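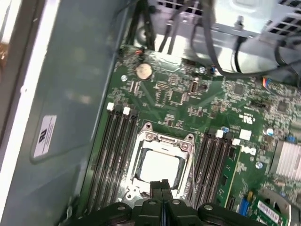
## Gripper loses the socket position once it is down in the case

**Nkrumah Korletey**

I'm setting up an arm in our shared workshop to take processors out of old Dell desktops and boards. Two-finger gripper, small camera at the wrist, control software is Kirer. The approach is fine until the last 40 mm. Then the detector jumps between the retention frame and the heat spreader, and the target shifts by up to 5 mm. Exposure is on auto. Is this lighting or calibration?

**Augustina Tetteh**

Lighting first. Polished metal next to a matte board will pull auto exposure around as the gripper closes in. Lock exposure at the hover height and leave it locked for the descent.

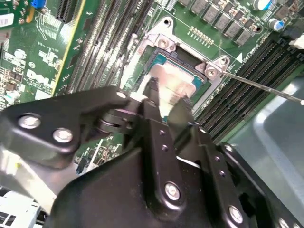 Don't use the top of the processor as a feature either. Paste residue changes its outline from one board to the next. Use the bracket screws, or the ends of the memory slots, which give you long straight edges. Fit the pose from at least 4 points and reject the frame if the residual is over your limit. Recheck the hand-eye calibration after that. If the error stays the same size at every height, it's an offset in the tool frame.

**Phong Kiều**

Had the same on a Flevgate arm. Turned the ring light down and it went away. Didn't look into it further.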